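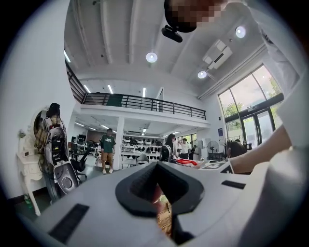

The main hall at Gelesero, with the mezzanine railing and ceiling lights.

Small Tables in a Tall Room

Bořivoj Holub fitted out the Gelesero hall in Grundau, a former seed store with a mezzanine along one side. He was asked how a tall white room gets furnished at the scale of a hand.

"You start with the ceiling," Holub said. "The beams are deep and they throw shadows. Round lights go between them. Under the mezzanine we used linear fittings, where the ceiling is lower and a spot would glare."

The railing upstairs is black metal with thin vertical bars. Holub had drawn it in white first and changed it after a visit to a similar job in Wendthorpe.

Furniture on the main floor is light and easy to shift. He prefers round tables, which can be approached from any side.

"A small top takes 4 items well. After that you are stacking."

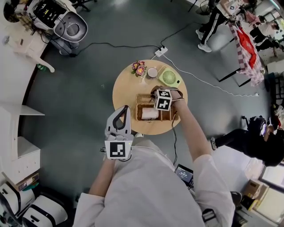
Round table with wicker basket, artificial flowers and a green desk fan.

Holub puts loose goods in a basket and leaves the rest standing on the far side. "A paper roll on its own goes off the edge. In a rectangular basket it lies flat and stays there."

Power was harder. The hall has few outlets near the middle of the floor, so strips are used, with cables run out toward the walls. Floor boxes from Bednárik were quoted at 3000 for the room – more than the tables and shelving together – and the item was dropped in June.

Storage went to the edges. "Arched niches on the left wall, open shelving under the mezzanine," he said. "The round mirror is low on purpose. It gives light back at standing height."
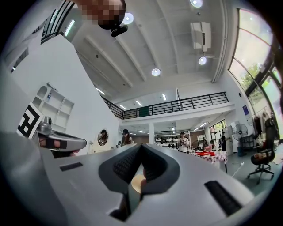
Built-in niches and round mirror on the left wall, with shelving beyond the column.

The column stays white. Holub would still add two shelves by the window.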